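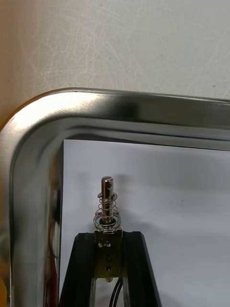 Häufige Fragen zum Mietgeschirr

Trasto verleiht Geschirr, Besteck, Gläser und Servierzubehör für Feiern, Vereinsfeste und Firmenveranstaltungen. Die meisten Fragen, die uns per Telefon erreichen, sind auf dieser Seite beantwortet.

Stand: 2026-05-19

Bestellung und Reservierung

Wie früh muss ich bestellen?
Für kleinere Mengen reichen in der Regel sieben Tage Vorlauf. Bei mehr als 40 Gedecken bitten wir um eine frühere Anfrage. Im Dezember sind die großen Servierplatten und die Suppentöpfe oft lange vorher vergeben.

Gibt es eine Mindestbestellmenge?
Nein, bei Selbstabholung nicht. Geliefert wird ab einem Mietwert von 90 Euro.

Kann ich die Stückzahl noch ändern?
Ja, bis zwei Werktage vor der Abholung. Danach können wir Artikel nur noch ergänzen, soweit sie im Lager sind. Eine Verringerung ist dann nicht mehr möglich.

Welche Serien haben Sie?
Larmont ist unser schlichtes weißes Porzellan, stapelbar und auch in großen Mengen verfügbar. Figueroa hat einen breiteren Rand und wird meist für gesetzte Essen genommen. Beide Serien lassen sich kombinieren, der Weißton ist aber nicht ganz gleich. Wer darauf Wert legt, sollte sich vorher je einen Teller im Lager ansehen.

Für wie viele Personen reicht Ihr Bestand?
Mit Larmont können wir bis zu 1000 Gedecke stellen. Von Figueroa haben wir deutlich weniger, hier bitte immer anfragen.

Abholung und Lieferung

Was passt in einen normalen Pkw?
Teller und Gläser werden in stapelbaren Kisten ausgegeben. In einen Kombi mit umgelegter Rückbank passt eine Ausstattung für 40 Personen, sofern keine Stehtische dabei sind. Die Kisten für Weingläser sind hoch und dürfen nicht gekippt werden.

Tragen Sie die Ware bis in die Wohnung?
Die Lieferung erfolgt bis zur ersten verschließbaren Tür im Erdgeschoss. Stockwerke ohne Aufzug berechnen wir nach Aufwand – bitte bei der Bestellung angeben.

Wer nimmt die Lieferung an?
Eine erwachsene Person muss vor Ort sein und den Lieferschein unterschreiben. Bitte zählen Sie bei der Annahme mit. Spätere Reklamationen zu Fehlmengen können wir nur am selben Tag berücksichtigen.

Rückgabe

Muss ich spülen?
Nein. Die Reinigung ist im Mietpreis enthalten. Essensreste bitte entfernen, Gläser ausleeren und kopfüber in die Kiste zurückstellen. Stark eingebrannte Bleche und Wärmebehälter berechnen wir mit einem Zuschlag.

Darf ich Edelstahl selbst reinigen?
Ja, mit warmem Wasser, mildem Spülmittel und einem weichen Tuch. Keine Stahlwolle und kein Scheuerpulver. Feine Gebrauchsspuren sind bei Mietware normal und werden nicht berechnet.

Was kostet ein zerbrochener Teller?
Bruch und Verlust werden zum Wiederbeschaffungspreis abgerechnet. Die Preise stehen auf der Rückseite des Lieferscheins. Angeschlagene Teile bitte getrennt zurückgeben, nicht wegwerfen – fehlende Stücke gelten sonst als Verlust.

Wann bekomme ich die Kaution zurück?
Nach der Zählung im Lager, normalerweise innerhalb von sieben Tagen. Die Überweisung geht immer auf das Konto, von dem die Kaution kam.

Kann ich außerhalb der Öffnungszeiten zurückgeben?
Nur nach Absprache. Bitte stellen Sie keine Kisten unbeaufsichtigt vor das Tor.

Kontakt

An wen wende ich mich bei Sonderwünschen?
Anfragen für größere Veranstaltungen und für den Saal in Clendgate bearbeitet Zyanya Bañuelos. Nennen Sie bitte gleich Datum, Personenzahl und die Art des Essens (Buffet oder am Platz serviert).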